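Small beer deserves a bigger place on the menu

I want to speak for a kind of beer which almost no brewery in our town makes with pride. I mean the weak one, the beer you can drink at lunch and still do your work in the afternoon.

When I moved to Bronbridge, I did not know much about beer. In my parents' home there was a bottle for holidays and that was all. So I learned from the taprooms here, and what I learned first was that strong is serious. The board at Urport Brewing has 20 lines, and last month I read it from top to bottom while I was waiting for my friend Abilio Villalobos. Most of the beers had a number that I would accept for a small glass after dinner. Only one was weak, at the very bottom, and it had no description. The others had apricot, pine, toasted coconut, even "campfire." The weak one had only its name, Table Beer.

I ordered it. The young man asked me if I was driving. I was not driving. I was thirsty.

I understand why the brewers like strong beer. Slamet Kwok, who brewed at Wuradora for ten years and now teaches evening classes, explained it to me with patience. With a lot of malt and a lot of hops you have many places to hide. If the fermentation was a little too warm, the hops will cover it. In a light beer every mistake stands in the open. He told me that his most difficult beer was also his cheapest one, and that customers asked him why they should pay for "water with manners." He laughed when he said it, but I think it hurt him a little.

There is also the question of money. A person who orders a strong beer believes that he gets more for his price. I do not agree with this way of counting. We do not pay for bread by how fast it makes us full. 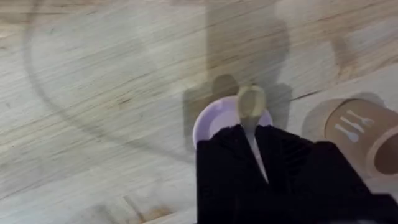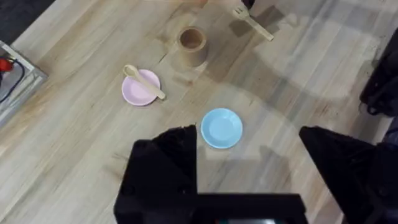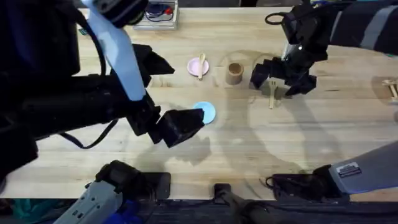
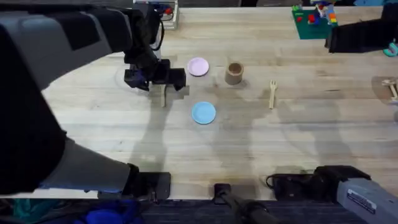 Light wooden tabletop, four views.

My second complaint is about food. The kitchens in our taprooms became very good in recent years, and I am grateful for that. At Choo, the cook Jin-sol Nam makes a cold noodle dish with cucumber and mustard which I would walk across the city to eat. But what should I drink with it? The last time, the waitress recommended a double IPA, and after two sips I could not taste the cucumber any more. I could have eaten the napkin. A small pale beer, dry and a little bitter, would leave the noodles alone and clean the mouth between bites. The pairing dinners always go upward, from the light beer to the heavy one, as if the light beer is only the stairs.

My neighbor Mi-kyung Myung does not share my opinion. She says that a taproom is for a treat, and if she wants something modest she will drink tea. We have had this discussion many times on her balcony and I respect her position. She drinks one strong stout in the whole evening and enjoys every drop of it. But not everybody drinks like her. Many of us go out in order to sit and talk, and the glass is empty before the talk is finished. Then we must choose between a second strong beer, a soda which is too sweet, or going home.

I do not ask that the strong beers disappear. I ask for three lines from the 20. Let one be pale, one dark and one sour, and write a real description for each of them. Serve them in a full-size glass, fresh, and please do not ask the customer if he is driving. Seo-ah Yoo, who pours on the early shift at Choo, told me that a dark mild they had in May was gone before the next delivery came, and that people asked for it for weeks after. The brewery did not make it again. They made a stronger one, with vanilla.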